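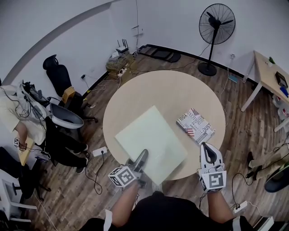
Round table, handheld grippers, green board and book. Router corner behind.

Notebook - February, equipment planning

Went through the handheld kit with Hanneke before the budget closes. We have 2 pairs in use and want 5 by winter. Wumton quoted $357 a pair for the printed bodies and marker cubes, fingers not included. Cludon is cheaper but won't commit to a delivery date, so I've left them as the backup.

Fingers: order spares separately. Padded ones only, same colour as now if they have it. Daithí reckons a set is good for around 50 hours. I'd like his log before I put that in the request.

Wrist straps - get the wider ones. Liv has asked twice.

Power: boards are all over the floor and every new pair means another charger. Price a wall-mounted rail for the back wall and a small rack for the router and cables. Sverre to measure. Facilities may pay for the rail, in which case it comes off our sheet.

Tables: keep the round one for book and board tasks. A second table would have to be narrow or the desks won't fit. No new fan this year.

Not asking for a fixed arm. Holger still wants the Jugah unit, but the install would eat the whole line and we'd lose the floor. Revisit at mid-year.

To do: written quote from Wumton incl. freight and GST, chase Cludon once more, draft to Holger by 4 pm.

Recent entries
Ilonia licence renewal
Marker cube reprints, matte vs gloss
Storage labels for the grey tubs

Workshop notebook - queries to Hanneke Van Damme | Back to top

This site uses cookies to remember your login. OK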